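[stores-list] Re: Dark bins, dark contents, and what to do with the worn ones

From: Lerato Motaung
To: stores-list
Date: 24 August 2025
Subject: Re: [stores-list] Dark bins, dark contents, and what to do with the worn ones

Tadeusz Wieczorek wrote:

> We have 147 open bins in the returns room at Zurkcombe, all bought in one go
> before my time. Dark grey, sloping sides, no lids. They hold mixed small
> returns waiting to be sorted: cable ends, straps, cases, covers, bits of
> trim, the odd tool. A good half of it is black.
>
> Two problems. First, the floors of the older bins are badly scuffed and
> people have started asking for new ones. I can't tell whether that is a
> real fault or just looks. Second, we keep finding things left behind in
> bins that have been signed off as empty. Last month it was a black strap
> end in one and a flat black cover in another, both of which had been
> through two pairs of hands.
>
> Urszula Borkowska suggested white paper liners. I tried them on one rack
> and they slid about and tore. Before I put in an order for pale bins, has
> anyone dealt with this more cheaply? I'd also like to know how others
> decide when a bin is finished.
>
> Tadeusz

Tadeusz,

We went through the same thing with the returns bins here and I kept notes, so this is longer than it needs to be. Numbered so that others can disagree with the points separately.

1. Scuffing as a fault

Surface wear on the floor of a bin is not a reason to replace it. What matters is whether the wear catches. Drag a piece of thin cotton cloth across the floor and up each wall. If it snags, look for a raised edge and take it down with fine abrasive paper on a flat block. If it doesn't snag, put the bin back on the rack.

The faults I do retire bins for are a crack of any length at a corner, a rim that has gone out of line, and a floor that rocks on a flat surface. We took 42 out over one winter on those grounds. None of them went for scratches alone, and several of the retired ones had quite clean floors.

2. Cleaning

Tip out, brush, then wipe with warm water and a little washing-up liquid. Rinse and stand on end to dry. We used a solvent cleaner for a while, a Mazurek product that Damian Sikora had left over from another job. It took the marks down slightly and left a sheen, which made the second of your problems worse. I would not bother with it.

Dust settles in the scratches and turns them pale. A brushed bin looks a good deal better than a wiped one for that reason, so brush first and brush along the scratches.

3. Liners

Loose paper doesn't work. Card cut to the floor size does, provided it is cut slightly full so that it bows and then presses down flat. Measure the floor itself and not the rim. On a bin with sloping sides the difference is large enough to waste a whole sheet, as I found. Pale grey card is easier on the eyes than white under strip lights.

Card has to be changed when it gets dirty, and it will be left in place for months if there is no spare on the rack. We gave up on it for the general bins and kept it for those holding screws and clips.

4. Lighting

This did more for us than liners. With the light straight overhead, the near wall of a deep bin shades part of the floor when someone leans over it. We hung a low lamp to one side of the sorting bench so that the light comes across the bin. Flat items then throw a thin shadow along one edge. It is a small effect but enough to pick out a black cover lying on dark grey.

Lamp height took some adjusting. Too low and one wall shades everything beside it. Ours ended up with the shade a hand's breadth above the rim.

5. How much goes in

A bin that is too full gets sorted from the top, and the last layer is taken out by feel. We set a limit of 12 items for mixed returns, regardless of size. People complained that it meant more trips. It does. It also means that most of the bin floor stays in view while somebody is working, and the final check becomes a look instead of a rummage.

6. Contrast between the items and the floor

I had expected the black items to be the only trouble. The worn floors are part of it too. On a mottled floor the light streaks break up the outline of anything lying across them, and a curved black piece can pass for a shadow at the foot of the wall. Anything with a coloured mark on it is much easier. In the bin below, the teal L shape on the flat black item near the middle does the work; the black curved piece has nothing of the kind.

So for black items that go round more than once (loan cases, covers, pouches) we now put a short piece of coloured tape on both faces. Both, as they land face down at least as often as not. Teal, yellow and orange all work. Red was poor against dark grey in our room, and dark blue was useless.

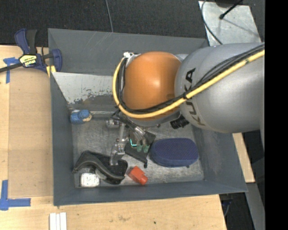
7. Signing off as empty

Change what the signature means. Ours used to mean "I took out what I saw". It now means the bin has been turned upside down over the bench and set back on the rack rim downwards. A bin standing rim upwards counts as in use whatever the slip says. Tymofii Pylypenko brought this in and it needed no new forms. Flat things can still cling to a damp floor, so it doesn't work straight after washing.

8. Pale bins

We had a trial pair from Funari, light grey. Black items stand out well in them. Clear bags and white fittings disappear, so with mixed returns you are partly moving the problem. They also look dirty within a week. If your returns really are half black and very little is white or clear, a single rack of pale bins for the black items may be worth the money. I would not replace the lot.

9. Order of doing things

If I were starting at your end I would do the cloth test on the worst rack, move a lamp, set the item limit, and leave it alone until September. Tape can be added as items come through. Keep a list of what gets left behind and in which bin, including the condition of the floor. I did not record floor condition for the first few months and had to guess afterwards.

One question back to you. Are your walls smooth all the way down, or is there a step where they meet the floor? Some of the Zorard bins have a step and thin items lodge against it. If yours do, the cloth test should go right into that corner, and the card liner in point 3 will want trimming to sit inside it.

I can send the cutting sizes for the card if you let me have the floor length and width, measured inside.

Lerato

_______________________________________________
stores-list mailing list
To leave the list, send a blank message with the subject "unsubscribe".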